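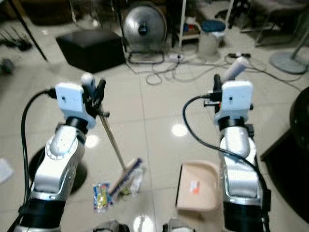 A floor brush and dustpan on the tiles at Khamphan Hall, with a snack wrapper and a plastic bottle still to be picked up.

Khamphan Hall in Rallunville will start sweeping its public floors during opening hours in May, replacing a system in which most litter stayed where it fell until the evening clean.

The change covers the ground floor corridor, the waiting area by the Irkitz Street doors and the space around the snack counter. Each will get a midday sweep and another at 3 p.m., when the after-school classes begin to arrive. The full wash of the tiles will stay where it is on the schedule, after the building closes.

Ayman Masri, who manages the hall, said the new schedule follows a run of complaints over the winter about wrappers and drink bottles under the benches and along the walls.

"People come in for a dance class or to pay a permit fee and the first thing they see is the floor," Masri said. "It's a light floor and it shines, so a chip bag shows up from the other end of the corridor."

The hall takes in up to 1,000 people on its busiest days, according to Masri. Much of the traffic comes between the end of school and early evening, and the snack counter does most of its business in the same hours.

The hall board approved $2,989 for the first year. The money pays for long-handled brushes, upright dustpans, replacement heads, trash bags and extra paid hours for the existing cleaning crew. No new positions were created.

Supplies are coming from Masamik, a janitorial wholesaler on the east side of Rallunville that already sells the hall its floor soap and paper towels. The order was placed last month and the last boxes are due before the schedule begins. Brushes will hang on wall hooks in the supply closet behind the coat room, and a second set will go in the storage space next to the stairs so that staff on that side do not have to cross the building.

Masri said the cleaning crew asked for the longer handles. The older sets had short hand brushes, and picking up along the benches meant kneeling on the tile.

Each midday sweep is expected to take 20 minutes. Crew members will begin at the Irkitz Street doors and work toward the snack counter, pushing litter away from the entrance and into small piles along the wall before picking it up. Bottles are to be lifted out by hand and put in the recycling bin first. Under the old routine they were often swept up with everything else and ended up in the trash.
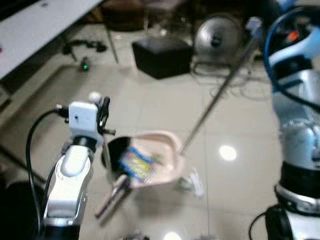 Wrappers and loose bits go in the pan together and are emptied into the regular trash. Paper scraps can be recycled if they are clean, though Masri said the crew has been told to use its own judgment and not spend time sorting small pieces.

"If it's a napkin somebody used, it goes in the trash," he said. "We don't need to have a meeting on that."

The crew will also carry a damp cloth for sticky spots. Larger spills will be handled as before, with a mop and a wet floor sign, and the section will be closed until it dries. Visitors who see a spill are asked to tell the front desk.

Two more trash cans will be placed on the ground floor, one beside the benches in the waiting area and one outside the large classroom. The can now standing next to the snack counter will be moved a few feet closer to the corridor. Staff at the counter had said customers tended to walk past it with food still in hand and had nowhere to drop the wrapper later on.

Some regular users of the hall had asked the board to ban food outside the snack area. The board discussed the idea at its last meeting and decided against it for now. Members said the rule would be hard to enforce with families waiting through back-to-back classes, and that the counter's rent helps pay for the building's heat.

The board did agree to put up small signs at the benches asking visitors to throw out their own trash. The signs will be printed in-house.

Groups that rent rooms at the hall are still responsible for sweeping up after themselves before they leave. Brushes and dustpans for renters will be kept in the hallway cabinet outside the large classroom and should be returned there. Masri said several sets have gone missing from the rooms over the past year, and the new ones will be labeled with the name of the area they belong to.

Renters who leave a room unswept may be charged a cleaning fee, as their agreements already state. The amount of the fee has not changed.

The upper floor is not part of the midday schedule. It is mostly offices and a carpeted meeting room, and it will continue to be vacuumed in the evening.

The board plans to look at the schedule again at the end of the summer, when classes are on break and fewer people use the building. It could drop one of the two daily sweeps for the quieter months or keep both going through the fall. Comments on the cleaning schedule can be left at the front desk or in the box beside the Irkitz Street doors.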